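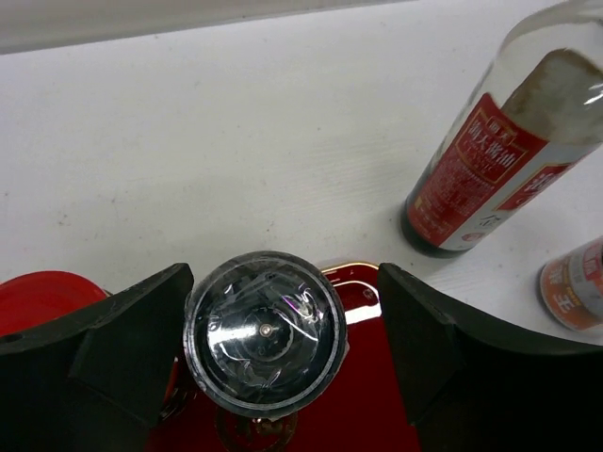 *Wrist cam, soy sauce bottle on its side at top right*

**flerasport_fan**
Gripper fault again. The fingers stop short, report "object held" and the arm sets off carrying nothing. 23 false grips out of 200 last night. The Zalville manual suggests "checking the object is present". Thanks, Zalville.

**Pulell**
Grip threshold's too low. Mine did this at 50. Put it up to 166 and it behaved.

**tinribs**
Please don't. At 166 mine went through a jam jar. It's glass you've got on that table. Check the finger screws first — if one's loose the drag reads as contact.

**Pulell**
Jam jars are weak.

**tinribs**
So was my case with the landlord.

**flerasport_fan**
Left screw was half a turn out. Tightened it, threshold still at 50. One false grip in the next 50, and then it pinched my thumb while I was writing that down.

**tinribs**
Were you inside the guard?

**flerasport_fan**
There's a guard?

**Pulell**
Page two of the manual. Power it off before you go looking.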